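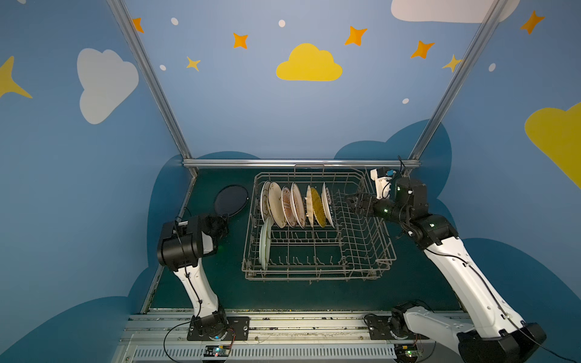 Two robot arms at the dish rack in the blue booth at Rerau.

By Negin Shokri
Wednesday, 4 p.m.

Rerau, the staff canteen operator in Traltham, has moved part of its plate handling to a pair of robot arms, and the three people who used to do racking full time are getting new shifts. No layoffs, says the company. Hours stay the same untill the end of September, after that it's open.

The kitchen sends out 2000 meals on a busy day. Racking was the job everyone wanted off of. Sore wrists, wet sleeves, late finish.

"My back likes it. I'm not sure yet about my pay slip," said Mojtaba Salehi, a dishroom worker now training on the serving line. He wants the new duties in writing. So does Alois Plattner, the shift lead, who has asked for a meeting with managment next week. 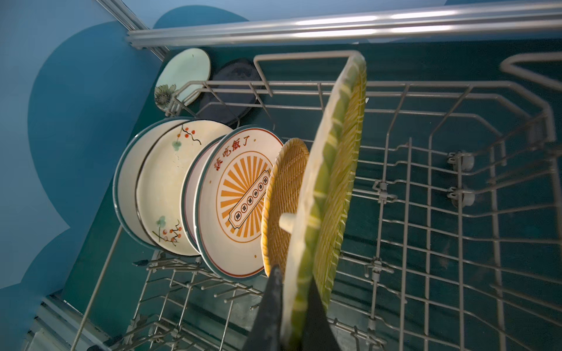 A gripper holds a woven bamboo sieve upright in the wire rack, next to a basket tray and patterned plates.

Mixed tableware is the sticking point. Plates are one thing, woven pieces and odd shapes another, and staff still sort and check everything by hand. Operations head Davoud Zamani said one person will stay in the dishroom on every shift. Pots not included for now.

Second site, at Drindik, to follow if the numbers hold. 200 people eat there daily. No date given.

Contact the newsroom | Copyright Traltham news desk, all rights reserved | Back to top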